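The arm that kept its place

A household robot in training lost track of how far its own body leaned, and the people working on it took most of January to find out why

The first sign of trouble was a dent in a cupboard door. It was on the inside of the hinge edge, where a person would never knock it, and it was found on a Tuesday by Josefina Quiroga, who was wiping down the practice kitchen at Lelmont before the morning runs.

Lelmont builds control software for two-armed household robots. Its current machine, known in the building as Jillero, is meant to clear a worktop, put things away and stop when told. The company rehearses each task in a simulated kitchen first and then in a real one on the ground floor. The dent had been made in the real one.

The log showed that Jillero had reached for a handle and missed it to the left. The arm met the door, the force limit tripped and the motors cut out, as they are supposed to. What bothered Quiroga was the line above the fault. The robot had recorded its torso as upright. The floor sensors, which work separately, said it was leaning.

"We had two parts of the same machine disagreeing about which way was up," she says. "One of them was in charge of the arms."

The part in charge was a tilt sensor made by a small supplier, Cordeiro. It was replaced that afternoon and sent back. Cordeiro tested it and found nothing wrong. The new one was fitted, the robot ran without a fault until the end of the week, and then it missed a handle again.

At this point Morag Urquhart, who looks after safety at Lelmont, stopped all work with people in the room. It was not a popular decision. A trial with outside visitors had been promised, and the second miss had been a gentle one. Urquhart's view was that the force limit had been asked to do a job it was never meant to do. It exists for the rare case when everything else has failed. It had now been used twice in a week.

The search moved to the simulator. Ignacio Zúñiga set up 655 runs of the same worktop task, with the same reach and the same lean, changing one thing at a time. He began with the load on the arms and went on to the speed of the turn. For several days every run passed.

He then tried something less tidy. In the real kitchen, the robot was often paused part of the way through a job and started again. In the simulator it hardly ever was. Zúñiga added a pause of 90 seconds with the torso bent forward, and the fault turned up on the next run.

The cause was a piece of start-up code. When Jillero woke from a long pause, the software took whatever position the body was in and called it upright. If the robot had been paused while standing straight, this did no harm. If it had been paused while leaning, every movement afterwards was wrong by the angle of the lean. The cameras went on sending a good picture, but the software was reading it against a floor that it had put in the wrong place.

The line had been written years earlier for a robot on a fixed stand, which could not lean at all. It had been copied into three later projects. Zúñiga says he had read past it himself more than once.

The repair was short. The robot now checks its tilt against the floor sensors each time it wakes, and if the two differ by more than 5 degrees it stays where it is and asks for help. Urquhart also wanted a change to the way runs are chosen. Every task in the simulated kitchen must now be broken off and restarted from an awkward position before it can be tried downstairs. It adds hours to each test, and there has been some grumbling about that.

The cupboard door has not been replaced. Visitors are allowed back in the room, behind a line on the floor – though the line is further away than it used to be. 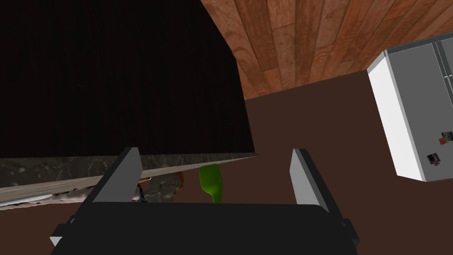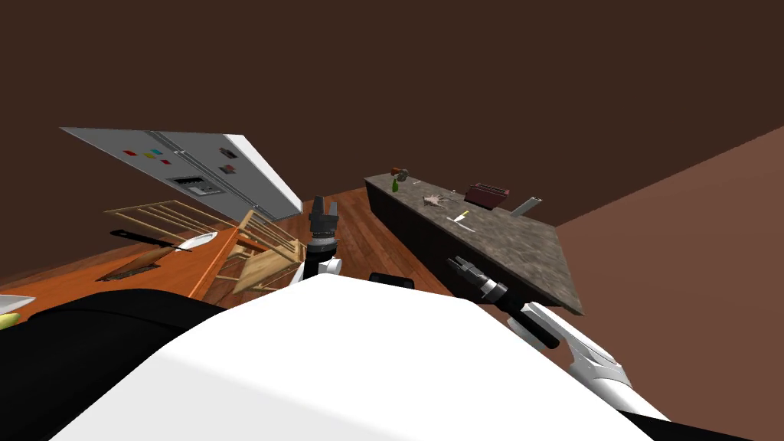
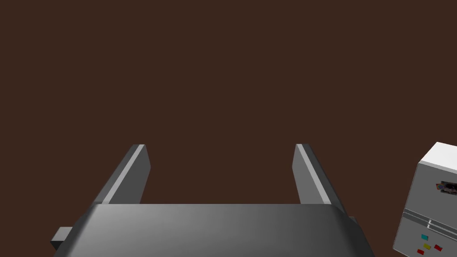
Views from the robot in the simulated kitchen at Lelmont.

Marcela Danko
Staff writer, machines and work

Other companies will have the same sort of code somewhere. Abelardo Quiroga, Josefina's uncle, spent his working life repairing lifts and now advises Lelmont two mornings a month. He recognised the problem as soon as it was described to him. Older lift controllers could lose their position in a power cut, he says, and the safe ones crept to the bottom floor to find out where they were before taking anyone anywhere.

Lelmont has written to the 300 people who use its software and told them which version to remove. By the time this issue went to press, most had replied. Two had found dents of their own.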